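Robotics Practicum, Student Project Group
Notebook entry, July, afternoon session
Project: Rarach (simulated two-arm sorting)

The purpose of the session was to settle the sorting task before the group begins recording demonstrations for the Flastisow review. Fitzgerald Boateng operated the arms. The undersigned kept the log.

Task as now defined: the operator picks up a sphere and places it in the tray of the matching color. Two trays are used, red and light blue, side by side on the left portion of the white table. The earlier layout, with one tray at each end, has been withdrawn. It required a handover between arms on nearly every trial, and the handover is a separate exercise assigned to the Mullier subgroup.

Settings carried over from the June entry, except as follows. Episode limit is now 422 steps. The random seed for the first block is 252. Tray positions are fixed for the first block and will be varied only after the baseline is accepted.

Results. Of 44 trials attempted, up to 2 may have to be discarded because the log file was closed before the final state was written. F. Boateng will check these against the replay. The remaining trials are stored in the shared folder under the project name.

Observations. Approaches to the light blue tray from the right are sensitive to wrist angle. When the hand comes in level with the rim, the fingers tend to touch the tray wall before release. Raising the hand first costs time but gave cleaner releases. The contact settings for the tray walls have not been reviewed this term and should be examined before any conclusion is drawn about operator technique.

Ms. Hauksdóttir asked that the scoring rule be stated in writing. Proposed wording: a trial is successful when the sphere is at rest inside the correct tray and the hand is no longer in contact with it. A sphere resting on the rim is scored as a failure.

Outstanding: replay check; contact settings; second operator to repeat the block with the same seed. 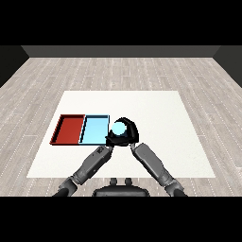 Touran Moradi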